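Robot Manipulation in Practice
Week 8 handout: Learning from wrist and fixed cameras
Instructor: Solveig Viklund
Lab sections: Leilani Esposito, In-ho Cheon

Read this before the lab section. You will need the Bindstead login you got in week 2.

1. The task

We are looking at policies trained from demonstrations of desktop computer service: taking cards out of a chassis, putting them back, and handling memory and other small parts. A person drives the arm through the job, the system records joint positions, gripper opening and camera images, and a network is trained to predict the next short stretch of motion from the latest images.

The set we use in this course is called Bruvby. It has 527 demonstrations. Of these, 58 are held out for testing and must not be used for training or for picking settings. If you tune on the held-out set, say so in your report and the result will be graded as a training result.

2. Action chunks

The policy does not predict one command per image. It predicts a chunk of commands and the controller plays them out before asking again. Long chunks give smooth motion but react late. Short chunks react sooner but tend to stall, since small pauses in the demonstrations get copied and then repeated.

In the baseline the chunk length is 8. Keep it there for part A. In part B you may change it, but change nothing else in the same run.

3. What each camera is for

The wrist camera moves with the gripper. Its view of the fingers stays nearly constant, so the network can learn the offset between fingertips and part without knowing where the arm is in the room. It is poor at telling which part of the computer the gripper is over. The fixed camera has the opposite problem: it gives the layout, but a thin card between the fingers covers very few pixels.

Most of the baseline's failures are of two kinds. In the first, the gripper goes to the wrong slot and carries out a good motion there. In the second, it goes to the right slot with the card tilted and pushes anyway. Hyun-seo Lim's notes on the course page list which held-out runs belong to which kind. Check them against your own labels. You will disagree on a few.

Two wrist views, then the fixed view.
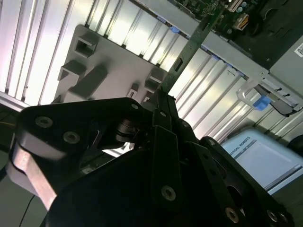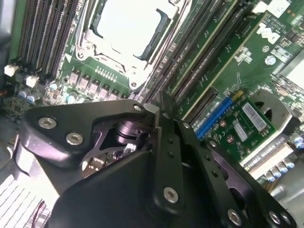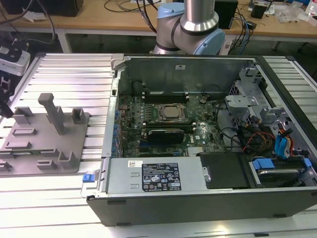 Part A asks you to train the policy three times: wrist images only, fixed images only, and both. Use the same seed list for all three. Before you train, go through a few frames by hand and write down what the network could and could not know from each one. In the fixed view the memory slots, graphics card, power supply and drive bays are all visible at once, so the position of a slot in the case can be read directly. In the first wrist view the slant of the green card against the jaws is plain, though the card itself is slightly out of focus and its upper end is outside the image. The second wrist view has plenty of local detail, including the empty CPU socket and the memory slots on both sides of it, but little that says where the board ends. Your notes should be at that level of detail.

4. Cropping

The baseline applies a random crop to both camera streams. This helps with the fixed camera and hurts with the wrist camera if the crop is large, because it shifts the fingers around in an image where their position carries information. Imani Nzioka tested this last August and the table is in the Cidano folder. Use the small crop for wrist images unless you are testing crops on purpose.

5. What to hand in

One report per pair, four pages at most.

Success rate on the held-out set for each of the three input settings, with the count of successes as well as the percentage.
A breakdown of failures into wrong slot, bad tilt, and other. Describe every "other" in a sentence.
Your frame notes from part A.
For part B, one plot of success against chunk length and a paragraph on what you think limits it.

Do not report training loss as evidence that one setting is better. Loss and success are weakly related here, and last year several reports went wrong on this point.

Questions about the cluster go to In-ho. Questions about grading go to Leilani.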